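The Year I Went Back to Paper

I used to make fun of my aunt for her Christmas card list. She kept it in a green ledger, with a column for every year going back to before I could read, and little check marks for sent and received. Miss two years in a row and she drew a line through you. I thought it was the pettiest thing I'd ever seen. Then last November she gave me the ledger, because her hands hurt too much to write, and I sat down at my kitchen table and counted the names that still had no line through them. There were 39.

I figured I'd write all of them a card and be done by New Year's. Instead I wrote letters, and I'm still writing them.

The first one took me most of an evening. I hadn't written anything longer than a grocery list by hand since college, and my handwriting had gone feral. My g's looked like 8's. I filled a page and a half to a cousin in Letura I'd met maybe twice, mostly about my car and a leak in the bathroom ceiling, and I nearly tossed it because who on earth wants to hear about my ceiling? She wrote back nine days later with three pages on her own ceiling. Hers had a raccoon in it!

So that was me hooked. I bought a box of decent paper (cream, a little rough, too expensive) and a Wako fountain pen that leaked on my favorite shirt the first time I took it on a train. I've since gone back to ballpoints for anything involving travel. I also tried an Amby, which is a felt-tip thing with a very fine point, and it's lovely for about a page and then my hand slides through everything I just wrote. I'm left-handed. Lefties, you know.

My desk has slowly filled up with the gear. I draw in the margins now, badly, mostly birds and the occasional teapot, and once you start adding color to a letter you can't really go back to plain blue ink. People keep the ones with drawings, too. My cousin has the teapot on her fridge. 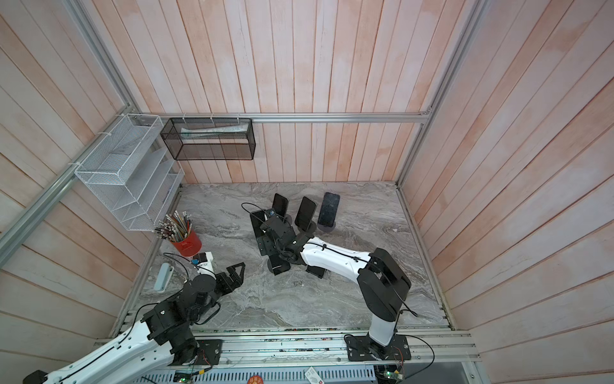 How long should a letter be?

Two sides of one sheet is plenty, and one side is fine if you've got something good to tell. I've had postcards I liked better than six-page letters, and my own long ones tend to be the ones where I complained about work.

The person who got me past the complaining stage was Manouchehr Bakhtiari, who is number 4 in the ledger and used to live across the hall from my aunt. He's been writing letters his whole life and numbers every one he sends in the top right corner. The first I got from him was number 692. I wrote back asking whether that was all letters or just the ones to my family, and he answered on a card with a single line: "Just your aunt." I had to go sit on the back steps for a bit after that one.

His advice, which I got in pieces over the winter, was to start with whatever is outside the window and go from there. I thought that sounded like a school assignment. But it does get the pen moving, and by the second paragraph I've usually wandered off into whatever I really wanted to say. He also told me never to apologize for being slow to reply. It eats up the whole first paragraph, he said, and the other person was slow too.

The mail itself has been a mixed bag. A letter to Jetanov took so long I'd already sent a second one asking if the first had arrived, and they showed up together. One came back to me with the address smeared, which I blame on the Amby. And stamps add up! I bought a stack of 120 in the spring thinking I was set for life, and I'm down to the last sheet.

I still text. I'm not a monk. But there's a different kind of news that goes in a letter, the stuff that isn't urgent enough to ping anybody over, like what the neighbor is building in his yard or a dream about my old dentist. I save it up during the week on the backs of envelopes and then it all goes in.

My aunt reads the replies before I do, by the way. That was her condition for handing over the ledger. She opens them at lunch with a butter knife, and then she calls me and tells me what they say, and by the time I get over there to read them myself she's already made the check mark.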